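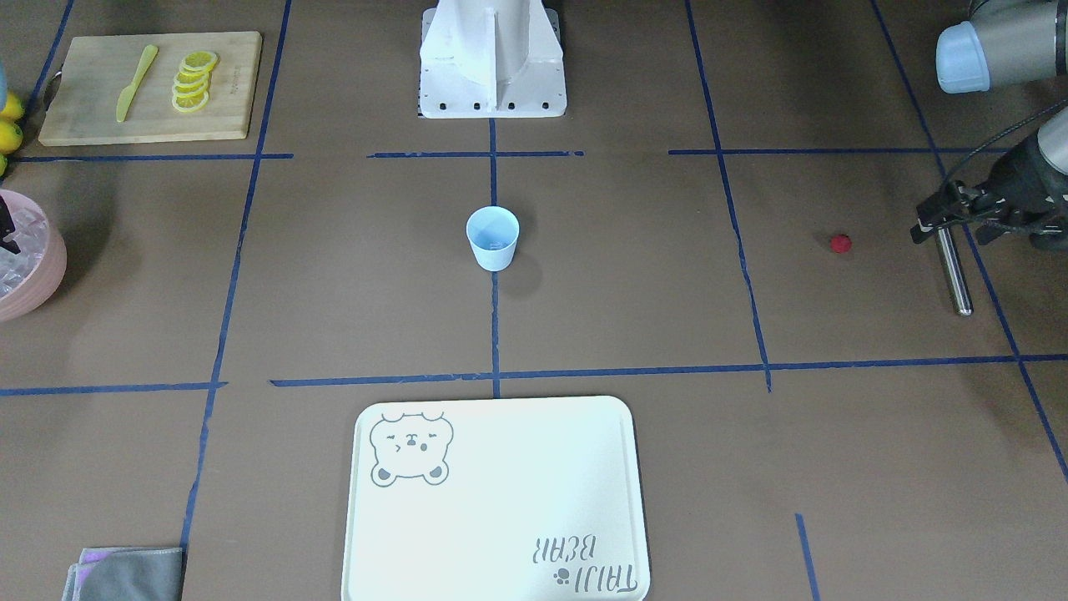
Drandby Community Hall - Shared Kitchen and Serving Area
Routine Safety Inspection: Checklist and Comments

Last updated: August 2022

Inspector: Zakhar Kravchuk
Area covered: main kitchen, dry store, serving hatch, rear corridor
Ratings: S (satisfactory), A (action needed), N (not inspected)

1. Exits and access

1.1 Rear exit door opens fully from inside without a key - S
1.2 Corridor clear to full width - A
Comment: Folding chairs were stacked along the left wall and reduced the passage at the fire door. They must be returned to the Tiltitz Room after each function. The same comment was made in February.
1.3 Exit sign lit - S

2. Fire equipment

2.1 Fire blanket mounted and within reach of range - S
2.2 Extinguisher gauge in the green zone - S
2.3 Extinguisher service tag in date - A
Comment: Tag on unit 13 cannot be read. Ostapchuk to confirm the service date in writing or replace the tag.
2.4 Hood filters clean - A
Comment: Grease buildup on the two filters nearest the wall. The hood is not to be used for deep frying until they have been cleaned.

3. Electrical

3.1 Outlets near sinks protected and tested - S
3.2 Cords free of cuts and repairs - A
Comment: The cord on the Ceseline water urn has been wrapped at the plug end. The urn has been tagged out. Tape is not an accepted repair on any heating appliance.
3.3 Panel door closed, 36-inch clearance kept - S

4. Food storage and temperature

4.1 Refrigerator at or below 41 F - S
4.2 Freezer at or below 0 F - S
4.3 Dry goods stored off the floor - A
Comment: Two sacks of flour on the floor of the dry store. Moved during the visit.
4.4 Opened items labeled and dated - S

5. Floors, water and first aid

5.1 Floor even and free of trip hazards - A
Comment: Lifted tile in front of the dishwasher. Mark the spot until it is fixed.
5.2 Handwashing sink stocked with soap and towels - S
5.3 First aid kit complete - A
Comment: No burn dressings. Eye wash expired.
5.4 Grease trap - N
Comment: Cover could not be lifted without the proper tool. To be checked at the follow-up visit.

General comments

Of 79 items on the full schedule, 21 were selected for this routine visit, including those listed above. Items 2.4 and 3.2 are to be closed before the kitchen is next let. All other actions are due within 30 days - extensions must be requested in writing.

Related documents
Kitchen Hire Conditions
Accident Report Form
Tiltitz Room: Seating Plan for 200

This site uses cookies to remember your settings. Accept | Manage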